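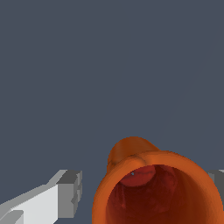 Sketport robotics firm Varkudholm has released a set of 3,938 demonstrations in which people steered a simulated robot arm through everyday handling tasks by remote control.

The recordings, published in November 2024 under the project name Stellmont, are meant for labs and small companies that want to train an arm to pick things up and put them down but don't have the staff or the hardware to collect their own examples.

Every demonstration was driven by a person from start to finish. Operators sat at a desk in Varkudholm's Sketport office, held a hand controller and watched the arm on a monitor. When they moved their hand, the simulated gripper moved the same way. A trigger under the index finger opened and closed it.

"We wanted the person's decisions in there," said Enikő Rácz, who leads the project. "Where do you come in from? When do you slow down? Do you go for the rim or the side? You can write a script that picks up a cup, and we have written plenty, but it picks up the cup the same way every time. Then you move the cup and you find out how little it knew."

The objects are plain household shapes, among them cups, mugs, boxes and balls. Their positions were changed between demonstrations, so an operator who had just learned a comfortable route to a cup would often find it turned or sitting closer to something else.

The tasks themselves are short. An operator might be asked to lift a cup and hold it steady, move it to another part of the surface, or put a ball into a container. Each came with a one-line written instruction, and the instruction was saved with the recording.

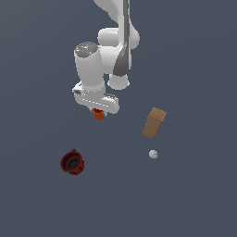 The simulated arm reaches down over an orange cup. A dark red mug, a brown box and a small pale ball are on the same surface. Render: Varkudholm

Operators worked with two views on the monitor. One showed the arm and the objects from a fixed point. The other was a close view at the gripper, used mostly for the last part of the approach. Both are included in the release, along with the joint positions of the arm, the state of the gripper and the raw signal from the hand controller.

Patricio Salcedo, who trained the operators, said most people needed a couple of sessions before their recordings were good enough to keep.

"The first thing everyone does is rush," he said. "Your own hand is very forgiving. If you bump a mug you feel it, and you've corrected before you've thought about it. With the controller you don't feel anything. You have to watch the gap between the finger and the cup and trust what you see."

Depth was the hardest part to teach. On a flat monitor, a gripper that looks level with an object can be well above it or already too low. Salcedo had operators practise by lowering the open gripper over a single cup, stopping, backing off and doing it again, without picking anything up. He also asked them to look at the fixed view while the arm was travelling and switch their attention to the close view once they were nearly there.

Small objects caused more trouble than large ones. A ball has to be approached with the fingers evenly placed on both sides, or it rolls out as they close. A mug gives the operator a choice of rim, wall or handle, and Rácz said people settled into strong preferences that carried on from one session to the next.

"One operator took everything by the handle if there was a handle," she said. "We left that alone. It's a perfectly good way to pick up a mug, and somebody else was always going by the rim, so you get both."

Failed attempts were kept too. The release includes 186 demonstrations in which the object was dropped, knocked over or missed, and these are labelled so they can be filtered out. In others the operator made a mistake and recovered from it, and those are marked separately, with a note of the point where the correction began.

Salcedo thinks the recoveries will be the more useful of the two. A model trained on clean runs alone tends to have no idea what to do once the arm has drifted off course, he said, and it drifts off course fairly often. 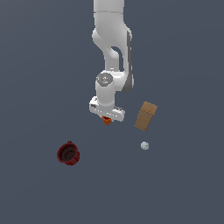 Sessions were kept short, with a break after each one. Operators' hands got tired sooner than the team had planned for, and the tiredness showed up in the data as small tremors in the gripper path. Rácz said the team looked at smoothing the paths after the fact and decided against it. Users who want smoother motion can apply their own filter.

The work was done in simulation mainly for cost. A real arm has to be reset by hand after every attempt, and a bad approach can bend a finger or crack a cup. In the simulator, the operator pressed a button and the next arrangement came up. Varkudholm said its operators got through almost 200 attempts on their busiest day, well beyond what the firm had managed in earlier trials with a physical arm.

There are drawbacks. Contact between the fingers and an object is simplified in the simulator, and so is friction. A grip that holds on the screen may slip on a glazed mug. The surfaces and backgrounds are also plain, with none of the clutter of a kitchen bench or a packing table.

Rácz said the firm had been open about that with the people who tried the data early.

"If you train on this and nothing else and then point a camera at a real kitchen, you'll be disappointed," she said. "It's a place to start. You get the general shape of the motion from it, and then you do a smaller number of demonstrations on your own arm, with your own cups."

One of those early users was Hosoda, a maker of sorting equipment, which used part of the collection while testing a learned picking routine. The company then recorded 131 demonstrations on its own hardware, with staff guiding the arm by its wrist. Varkudholm did not give results from the trial, and said Hosoda planned to report on it separately.

Guiding an arm by hand remains the method Salcedo prefers when there is a real one available. The person feels the weight of the arm and its limits, he said, and usually learns faster. It has problems of its own – the operator's arms and shoulders end up in the camera view, and the heavier models are tiring to push around – but he still starts new staff that way when he can.

"Give someone ten minutes moving the real thing and they're much better with the controller afterward," he said. "They've got a sense of what the elbow is doing. On the screen people only look at the gripper, and then they wonder why the arm won't go where they want it."

The Stellmont recordings are free for research and teaching. Commercial users need a licence, and Varkudholm said the fee would depend on the size of the company. The software used to run the sessions is included, along with a setup guide for the hand controller, so that other groups can add demonstrations in the same format.

A second round of recording is planned for the Sketport office. It will cover tasks that need two steps in a fixed order, such as clearing an object out of a container before putting another one in. The firm is also working on a version of the desk setup for left-handed operators, who had to use their right hand for the first round.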